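Writing for the Web, week 2 handout
December 2018
Nevzat Ekinci

Hi all – notes from Tuesday's session, for those who missed it and those who were there but typed slower than I talk. We did page openings, then captions and credits.

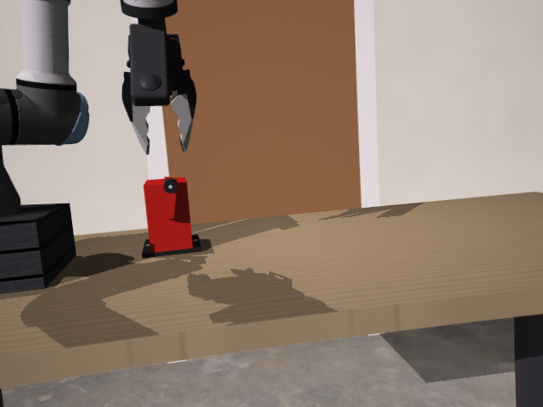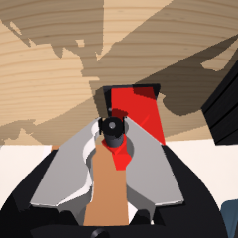
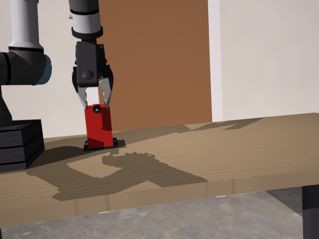 Images: computer renderings, Elif Naz Ateş / Sonthorpe

First, openings. I read you the old Zindutano welcome page, all 300 words of it, and we got to the opening hours in the very last line. Please don't do that to people! Put the thing they came for at the top, then the stuff that's nice to know. I still write my first paragraph, read it over and delete it, and the second one usually does the job fine.

Headings next. Say what's in the section, in words a visitor would type. "Parking and buses" beats "Your journey starts with us" every time (sorry, Volkan, I know you liked that one).

Captions and credits: a credit names the maker and goes right under the picture, small and plain. A caption adds something the text doesn't say. If it adds nothing, skip it.

For next week, take the Fjeld café page and cut it down. Keep every fact, and keep your sentences under 20 words if you can bear it. Bring two printed copies, one for you and one for Nesrin Kaplan, who's reading along with me on this round.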